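Oststead Floor Notes

Filed under: Home & Interiors / Floors / Data

## What this is

Hi, I'm Mohcine Farouk, and this folder is my running record of pale hardwood floors. It started as a spreadsheet I kept while trying to match replacement boards in the back half of my place in Oststead, and it grew. The current version has 585 rows, one per board, and covers tone, grain, knots and seams. If you're trying to match a light floor, or you just like looking at wood (hello, friend), help yourself.

## What's in the folder

- `boards.csv` — the main table, one row per board
- `marks.csv` — knots, stains and spots, 126 entries so far
- `tones.txt` — my color words and what I mean by them
- `old/` — the first version, from before I settled on the color words. Please don't mix it with the new one, the labels don't line up!

## Color words

I went back and forth on this for ages. Paint store names were useless to me, so I ended up with four plain words: cream, beige, honey and caramel. Cream is the palest. Beige is where I put anything I'd call plain pale wood. Honey has a clear warm cast, and caramel is a step past honey, though on these floors it's always a light caramel. You'll see a few rows that say "cream/honey" and those are boards I looked at on different mornings and couldn't agree with myself about.

Neighboring boards can be pretty far apart in tone and the floor still reads as one color from standing height. Get down close and it's a different story. So I score each board from low down, and I look at it next to the boards on either side before I write anything.
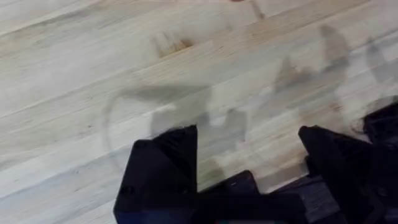
The `streak` column is for the tan and golden lines that run along the grain. It's 0 for none, 1 for faint and 2 for strong. Most of my favorites are 1s. I don't try to measure streaks, I tried that in March and gave up before lunch.

## Knots, stains and the rest

Anything brownish and irregular goes in `marks.csv` as "knot or stain" unless I'm sure which one it is. I used to guess, and then I had to go back and fix 60 entries, so now I leave it open. Small spots get their own type, "spot", with a color word if I have one.

`seam` is just light, medium or dark compared with the boards on both sides. `finish` is matte or satin. I have no glossy floors in here and I'm not looking for any.

## Known problems

- Tone is by eye. Evening entries run warmer than morning ones, and the `time` column is blank for the first 200 rows. Sorry!
- The Cloltberg rows use a different board numbering. I'll fix it when I get a free evening.
- Ezzat is the name of the hallway set, in case you were wondering what it's doing in the `room` column.

## Using it

Copy it, change it, print it out and take it to the lumber yard. If you spot a board scored wrong, send me the row number and what you'd call it instead. I use the Wurnomier template for the table, so keep the column order if you're sending rows back — it makes merging much easier on my end.

Contact: Mohcine Farouk, Oststead | © Oststead Floor Notes | Back to top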